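Ticket 2-283: Greifepisoden mit durchscheinenden Behältern werden beim Import verworfen
Projekt: Zirkelia / Datensammlung
Standort: Adholm
Status: in Bearbeitung
Priorität: mittel
Angelegt: 2026-05-09

Fehlerbild
Beim Import der letzten Aufnahmeserie sind 122 von 800 Episoden in der Ablage "abgelehnt" gelandet. Meldung in allen Fällen: "Objektmaske leer oder instabil". Betroffen ist nur die Objektgruppe Becher/Dosen hell. Dunkle und bedruckte Objekte aus derselben Serie laufen ohne Meldung durch.

Umgebung
Importskript aus dem Zweig Orkstead, Stand April. Aufnahme per Teleoperation, Bild von der Handgelenkkamera, Gelenkwinkel und Greiferöffnung werden mitgeschrieben. Arbeitsfläche hell, Deckenlicht an, Tischlampe aus.

Schritt 1: Zeitstempel
Verdacht war zuerst ein Versatz zwischen Bild und Gelenkdaten. Stichprobe aus den abgelehnten Episoden geprüft, Versatz liegt überall innerhalb der Toleranz. Kein Unterschied zu den angenommenen Episoden. Zeitstempel scheiden aus.

Schritt 2: Beschädigte Dateien
Prüfsummen auf dem Aufnahmerechner und auf dem Server verglichen. Identisch. Videos lassen sich vollständig abspielen, keine ausgelassenen Bilder.

Schritt 3: Belichtung
Automatische Belichtung war in der Serie aktiv. Wenn der Arm absenkt und die dunklen Finger mehr Bildfläche einnehmen, regelt die Kamera hoch und die Tischfläche wird heller. Testweise mit fester Belichtung aufgenommen. Weniger Ablehnungen, aber weiterhin welche. Belichtung trägt also bei, erklärt den Fehler aber nicht allein.

Schritt 4: Maske einzeln ausgeben
Maskenschritt mit Option "debug" gestartet und die Zwischenergebnisse bildweise angesehen. Die Maske springt zwischen Behälterrand und Schatten. In einem Teil der Bilder wird nur die Öffnung erfasst, die Wand dahinter zählt als Tisch. Sobald ein Finger vor dem Objekt liegt, zerfällt der Rest in kleine Flächen und wird vom Größenfilter entfernt. Danach ist die Maske leer und die Episode wird abgelehnt.

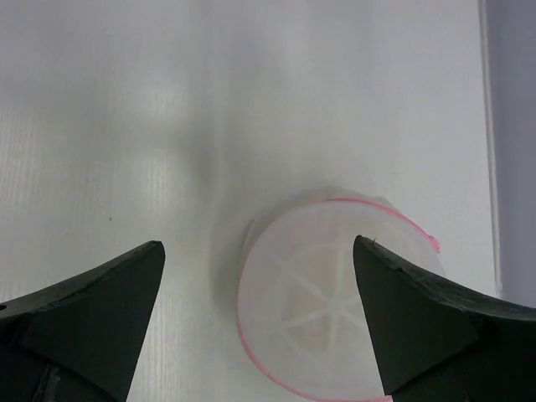
Ausgabe 2

Der Behälter ist milchig und liegt auf fast gleich hellem Grund. Deutlichen Kontrast liefern nur die rötliche Randlinie und die Finger. Der rechte Finger verdeckt einen Teil des Behälters, links ist der Schatten auf dem Tisch schwach. Die Speichen im Inneren erzeugen zusätzliche Kanten, an denen die Maske in mehrere Segmente getrennt werden kann.

Schritt 5: Größenfilter
Mindestfläche herabgesetzt und Import mit einer Kopie der Daten wiederholt. Die meisten Episoden werden jetzt angenommen, dafür bleiben bei anderen Objekten Krümel und Flecken auf dem Tisch als Objekt stehen. Änderung zurückgenommen.

Zwischenlösung
Maskenprüfung für die Gruppe Becher/Dosen hell abgeschaltet. Diese Episoden werden mit dem Kennzeichen "Maske ungeprüft" importiert und vor dem Training von Hand gesichtet. Rohdaten bleiben unverändert, bitte nichts aus der Ablage "abgelehnt" löschen.

Offen
Neue Serie mit fester Belichtung und matter dunkler Unterlage aufnehmen. Die helle Unterlage bleibt für einen Teil der Episoden, das Modell soll beide Fälle sehen.
Bei Karabulut anfragen, ob der Maskenschritt die Fingerposition aus den Gelenkdaten übernehmen kann, damit verdeckte Bereiche nicht als Hintergrund gewertet werden.
Objektliste um das Feld "durchscheinend ja/nein" ergänzen.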